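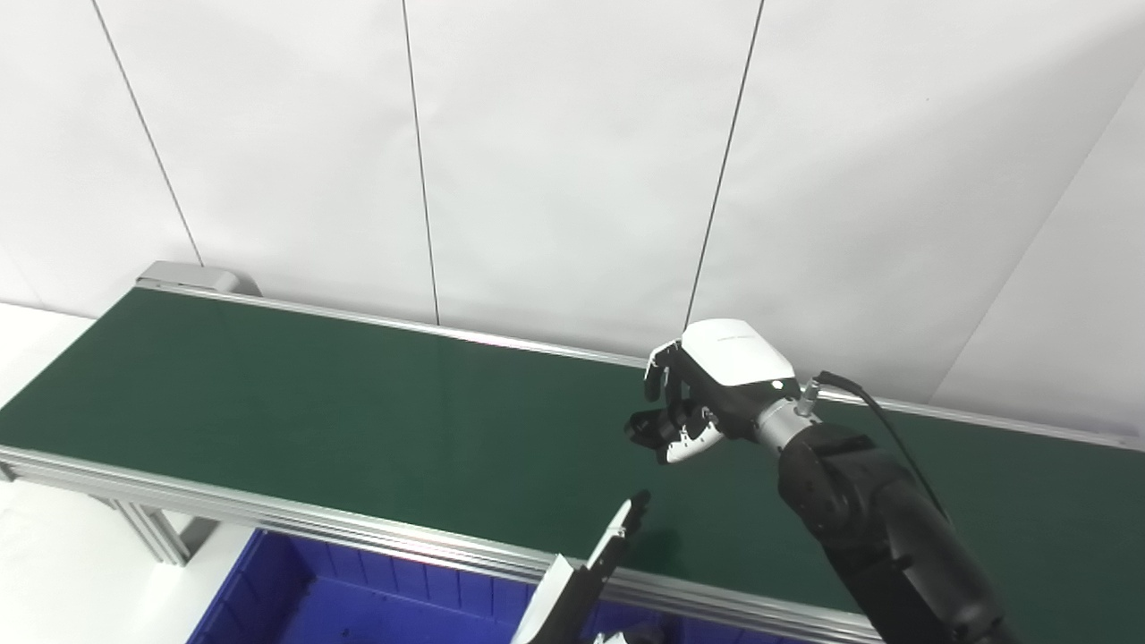

The green belt between jobs, with a blue tub tucked in below the front rail.

I have a confession to make about conveyor belts, and it's that I could watch one all day. My mum blames the supermarket (I was the kid who lined up the tins with a gap between each one so they'd travel properly), and I've never grown out of it. So when Charoen Klinhom mentioned over coffee that he'd finally got the sorting bench at Katiyar the way he wanted it, I invited myself over before he'd finished his flat white.

Katiyar is a small parts business, the kind you drive past for years without noticing. They buy in castings and machined bits, check them, sort them and send them out again to people who fix pumps and gearboxes and farm gear. The front office has a kettle, a wall calendar still showing September and a dog bed. Out the back is where it gets good.

I'd been picturing something grimy, I'll admit. My grandad's shed was my whole idea of a metal parts business, all coffee tins and black fingerprints, and I'd worn my worst jeans for the occasion. Then Charoen opened the door and I was looking at big white wall panels with thin dark seams between them, and a long belt in the deepest matte green running along in front. It's a gorgeous colour! Somewhere between a billiard table and a school blackboard, and it goes a bit teal where the light catches it. I asked him whether he'd picked it to go with the walls and he gave me a very long look.

"It was the one they had in stock," he said.

Fair enough. But he did have opinions about it, once I got him going. He'd had a black belt at the old place and hated it, because half of what he handles is black too, and by the end of an afternoon he was finding things by feel. With the green he can see an edge. He likes the matte finish as well, after years under strip lights with a shiny surface glaring back at him.

The frame is silver aluminium, the grooved sort that bolts together like a grown-up's building set, and I am now completely obsessed with it. You slide a nut along the groove, put your bracket where you fancy and do it up. Change your mind and you undo it and slide it along. Charoen has changed his mind a lot. The first version of this bench stood too high, the second was so low that everyone went home with a sore back, and the third was perfect except that you couldn't get a tub in under the rail. Four goes at it, all up, and he reckons he's bought hardly any new metal since the first. The offcuts live in a rack by the back door that he is weirdly protective of.

If you're thinking of setting up anything like this yourself, even a packing bench in the garage for your online shop, his advice is to use it badly for a fortnight before you tighten everything. Put the tubs where you think they go, then watch where people really drop things. He swore by a Griser bench-planning booklet when he started out and ended up ignoring most of it, apart from the page about elbow height, which he photocopied and stuck inside a cupboard.

Anyway, the parts! I'd been hoping for something with gears, but what I fell for in the end was a flange. 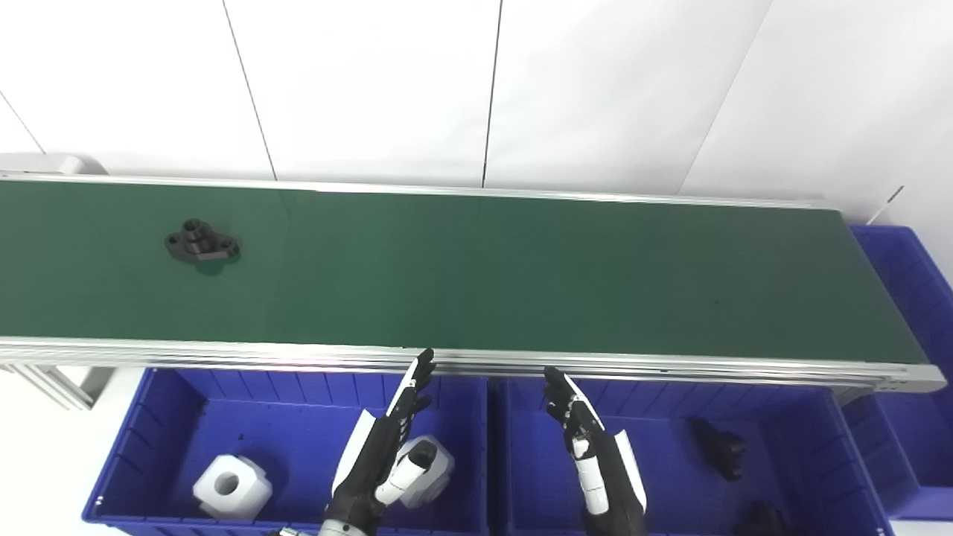
It's such a handsome little shape, an oval base with a mounting hole at each end and a short round boss standing up in the middle with a hole through it. In black metal on that green it looked like something out of a museum drawer. Charoen says people always pick them up. I'd picked one up already, naturally, and was trying it on as a sort of enormous ring (it doesn't work, don't bother).

What he looks for when he checks one is mostly dull, he says, but I found it riveting. He runs a thumb around the rim of the bore for burrs. He looks through both mounting holes at a bright wall, which shows up a bit of leftover swarf straight away. Then he sets it base down on something flat and gives it a nudge to see if it rocks. That's the lot, unless the customer wants measurements, and then out come the calipers and the reading glasses and you're told to stop talking.

The Billunel order that week was for 162 of them. I asked if he got bored and he said he got bored at number 7 and then went through it and came out the other side, which is pretty much how I feel about knitting a jumper.

From the belt they go down into the blue bins, and I need to talk about the blue bins. They're big things, sitting side by side below the front rail, with ribs down the inside walls and little white rivets along the rim. I don't know why the rivets get me but they do. I've spent a silly amount of money on baskets for my own laundry over the years, woven ones, felt ones, one with a leather handle that fell off, and not a single one has looked as sure of itself as those tubs.

He's fussy about them. Good parts go in one, doubtful ones in another, and the doubtful tub has to be emptied before anybody goes home, no matter what. At the old place it used to sit there for months, slowly filling up with decisions nobody wanted to make. I've got a drawer like that. I bet you've got one too. I went home and tipped mine out on the kitchen table that same night, and I can report that it held 2 dead torches, the key to a bike I sold and a Trodex hinge still in its packet, bought for a cupboard in a house I no longer live in.

I did ask about labels. I love a label, and I'd brought my label maker along in my handbag in case of an emergency. Charoen doesn't bother for the tubs. Everyone who works the bench knows which is which by where it sits, and if someone new starts they get told on the first morning and then again after lunch. I thought that was madness, but I stood there for an hour and never saw him hesitate, so what would I know?

He tidies at four, every day, job finished or not. The belt gets cleared from one end to the other and wiped down with a damp cloth, then a dry one. Then he sweeps under the frame, where the legs are, which is where all the lost washers end up. He keeps those in a jar on the windowsill in the office, next to the kettle. It's nearly full, and when it is he's going to weigh it and make everyone guess.

I've put myself down for two kilos.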